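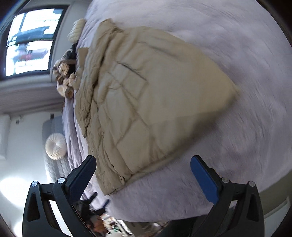

The folding machine was on its fourth version when my sister's coat came into the story.

I was building it in the workshop in Keogh, which is the name of our building and also of the man who built it, a long time ago. The workshop is the old bicycle room in the basement. Ten apartments share it. There is one bench, one vise, a drill press that pulls a little to the left, and a notebook on a string where you must write what you took. I had a key for the evenings.

The machine had to fold clothes. I know there are such machines already, and I know they are not very good and cost a lot of money. Mine was two arms on a rail, with a soft plate in the middle. I called it Trasa, after the street where my mother lived when she was a girl, and where the whole yard was full of washing lines. My mother could fold a bed sheet alone, with her chin. I wanted the machine to have something like a chin.

Towels went well from the second version. Shirts went well in the third, if the buttons were closed. Then I tried a winter coat, my own, and the left arm lifted it to the height of my face, shook, and let it go on the floor. The motor gave out a smell. I sat on the paint bucket and wrote in the notebook: one fuse.

"You are teaching it with towels," said my sister when I told her. "A towel has no opinions. Take my coat."

Her coat was a quilted one, beige, with a lot of air inside it. When you press it in one place it gets fat in another. She put it over my arm and said she needed it again before the cold came back, and it was already cold, so I understood that she was in a hurry.

I did not take it down to the basement the first evening. I laid it on my bed and only looked at how it behaved. I pushed one sleeve in and the other rose. I folded it in half, counted to ten, and watched it open, slowly, like somebody who gets up from a chair without wanting to be heard. I did this until my dinner was burned. Then I wrote on the back of an envelope:

*It does not want to be folded. It wants to be emptied first.*

The next day I told this to the man from the second floor, who repairs accordions. He was using the vise, and he did not stop using it.

"Of course," he said. "It is a bellows. You never close a bellows with the valve shut. You will break the corners."

"A coat has no valve."

"Then go slowly. Everything has a valve if you go slowly."

I had been going fast. I had been proud of how fast. In my old work, at Ollenetti, where we made the machines that put lids on jars, fast was the only thing anybody asked me. The line did 3,210 jars in an hour on a good shift, and there was a board above the door with the number on it in red lamps. I worked under this board for many years. Even now, when I wash dishes, some part of me looks up to see the number.

So I took out the speed. It sounds easy, but the motors I had were strong and stupid, and at low speed they walked in little jumps, like a pigeon. I wrote to a supplier named Greratness, and I wrote to them twice because I was sure I had copied the name wrong. I had not. They sold a gearbox that was small, gray and much too expensive. I bought two. For one week I ate only soup, and in the notebook, under "taken," I wrote: nothing.

The gearboxes came in a box full of paper straw. I changed the left arm first. The old plate did not fit, and I had to drill new holes, and the drill press pulled to the left as it always does, and I had to make the holes longer with a round file. My hands were black until the weekend. The right arm I did in half the time. I also put a wide roller across the middle, covered with felt from an old piano, which the accordion man gave me and then asked about every day, as if I had borrowed his dog.

The first test with the roller was with a pillow. The pillow went flat, the arms came in from the two sides, and it was folded for as long as it takes to say so. Then it jumped. But it had been folded, and I went up the stairs with my heart making noise.

My sister telephoned. "How is my coat?"

"It is resting," I said.

"Does it have oil on it?"

"No."

"Would you tell me?"

I thought about that. "I would wash it first," I said, "and then I would tell you."

In the evening of Tue 30 December I carried the coat downstairs in a clean bag. The basement was empty because people were cooking. From above you could hear chairs being moved and a child running from one end of an apartment to the other. I swept the bench. I wiped the soft plate with a damp cloth and then with a dry one. I laid the coat with its back down and closed the zipper, and I put the sleeves across the chest, the way my mother did with all coats, and which always made them look to me like they were praying, or cold.

I pressed the button.

At first I thought it was not working. The roller started at the hem, and it moved so slowly that I had to look at its shadow to be sure. The air went ahead of it, up through the squares, from one row to the next. I could hear it. A coat makes a sound when the air leaves it, a very small sound, somewhere between a breath and a page. The roller came to the collar and waited. The arms came in. The left one was a little late, and I said out loud, "Come, come," as you say to an old person at a crossing, and it came.

It folded one side. It folded the other side. Then it turned up the bottom, and the roller rested on the top with all its weight, and everything stopped, and the lamp went green.

I did not touch it. I was afraid of the pigeon and of the pillow. I stood with my hands behind me and counted to ten, and then I counted again, because I know that I count fast when I want something.

It stayed.

It was a crooked fold. One sleeve had come out at the side and hung down. In Ollenetti such a thing would have gone in the bin and the red number would have become smaller by one. I looked up above the door of the bicycle room, and there was only the pipe there, with its old paint.

The whole thing had taken over four minutes. My mother would have done it while she talked to a neighbor through the window.

I turned off the machine and wrote in the notebook, with the date, because I wanted it to be somewhere: *One coat.* Then I saw there was no column for it. The columns are only for what is taken and what is returned. I thought a little, and I put it under "returned."

My sister came for it the next morning. I had it on the chair by the door, still folded, with the sleeve hanging as it had come out. I had decided not to correct it. She picked it up and looked at it from both sides, as she looks at fish in the market.

"It did this?"

"It did this."

"By itself?"

"I said 'come, come' to it, one time."

She put her face in the lining to check for oil. Then she shook the coat once, hard, and all the air went back in, and she put it on and pulled up the zipper to her chin.

"In March I will bring you the big blanket," she said. "The one from the old house. Will it be ready for a blanket?"

I told her the rail was too short for a blanket. She was already on the stairs. I went down to measure how much longer I could make it before it touched the vise.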